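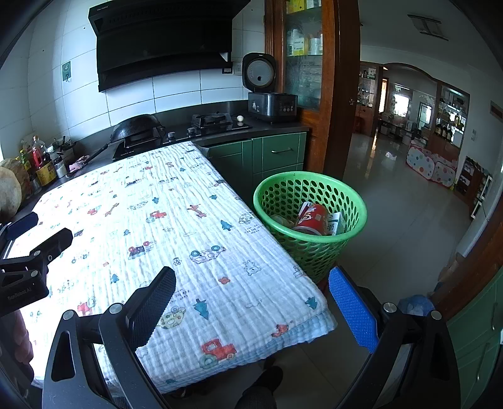
Catherine Menzies

Terley Hydrangea Pruning Log

Version notes, May 26, 2024

What it holds

Records for 142 hydrangeas grown in open ground and in pots at the Terley garden. Each row is one shrub in one season. The log covers when it was pruned, how far back it was cut, and how many flower heads it carried that summer.

Files

shrubs.csv lists every plant with its bed, variety and year of planting.
pruning.csv has the cuts, with dates and the height left in inches.
blooms.csv has the flower counts, taken once per season.

The three files join on shrub_id.

How the data was collected

Pylyp Chornovol did the pruning and wrote it down the same day. I did the counts. Panicle types were cut in November, mophead types in spring after the last frost. Shrubs planted less than a year before were left alone.

Known problems

Bed 7 flooded one winter and its rows have gaps. Any shrub with more than 400 heads was entered as 400. Pots were moved in hot weather, so the shade column is only reliable for plants in the ground. Two varieties lost their labels and are marked "unknown".

Use

Free to copy and change. Please keep the shrub_id values as they are. Corrections go in the issues list, and I look through it every 30 days.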